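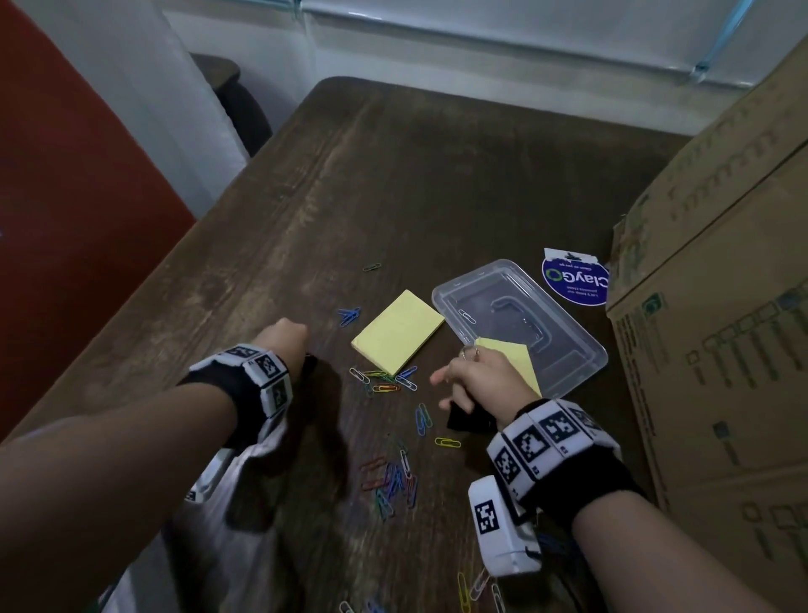 March, 4:15 pm. Hand demos for the clip sorting task, second batch. Chia-hao wants 60 by tonight and I'm nowhere near (my shoulders!). I've started putting a sticky note in the right hand with the left just resting in a fist, so we get some paper thrown in with all those paper clips. Wrist markers stay on for every take, please – Ro-un lost a whole morning at Orellana fixing gaps. Next up: same thing by remote control, slower.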